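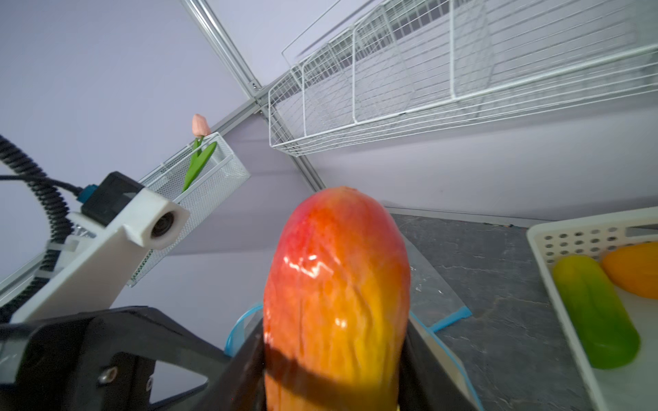
I have fallen completely in love with fruit again, and it's all the fault of the Wednesday market at Tramham.

I used to be a bananas-and-whatever's-left shopper. A bag of apples went into the bowl on Sunday, and the last two went wrinkly by the end of the week (you know the ones). Then in June I missed my usual bus, had 40 minutes to kill and wandered into the market square to get out of the wind. I came home with cherries, a paper bag of gooseberries and a melon I could barely carry. I ate most of the cherries on the bus and I'm not sorry!

What I love most is how little you need to do. A ripe peach wants a plate and a napkin. Mangoes I now eat over the sink, sleeves rolled up, with a squeeze of lime and the tiniest pinch of salt. If you've never tried salt on mango, please go and do it tonight. It makes the whole thing taste louder, if that makes sense.

Choosing them has been the fun part. I always went by colour and kept getting it wrong, so now I give them a very gentle squeeze near the stalk and have a good sniff. If there's no smell, it sits on the windowsill for a couple of days. The stall at the Nudberg end will pick one out for you if you tell them when you're planning to eat it, and they haven't let me down yet.

The freezer

Of course, going mad at a market means bringing home far too much. I've started freezing the extra while it's still nice, and it has changed my breakfasts. Berries go on a tray first, spread out so they don't clump, and then into zip bags once they're hard. Mango gets cubed. Plums get halved and stoned, and I squash the air out of the bag before I close it. I write the month on each one, because by January every bag of red stuff looks like every other bag of red stuff and I have put beetroot in my porridge. Once was enough. 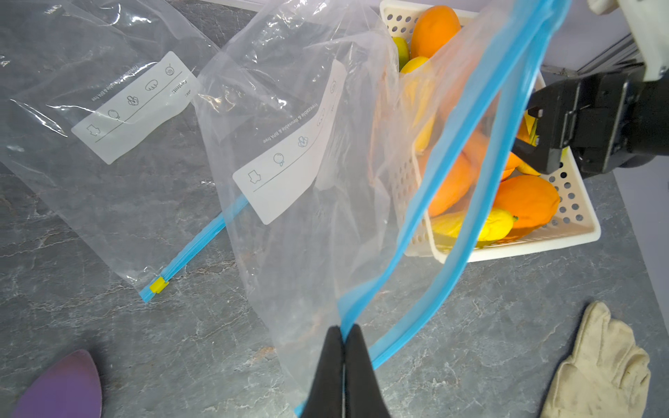
What I'm making next

Plum crumble, with oats and far too much cinnamon. Then a damson jam from the little recipe leaflet I picked up at the Orkeck show, which wants 57 minutes of simmering, and I'm dying to know how they settled on that. I'll also be having another go at mango sorbet. My first try set like a brick, but it tasted wonderful once I'd chipped a bit off, so I'm going to stir it more often this time and see what happens.

If you've got a good use for gooseberries, put it in the comments. I still have two bags left!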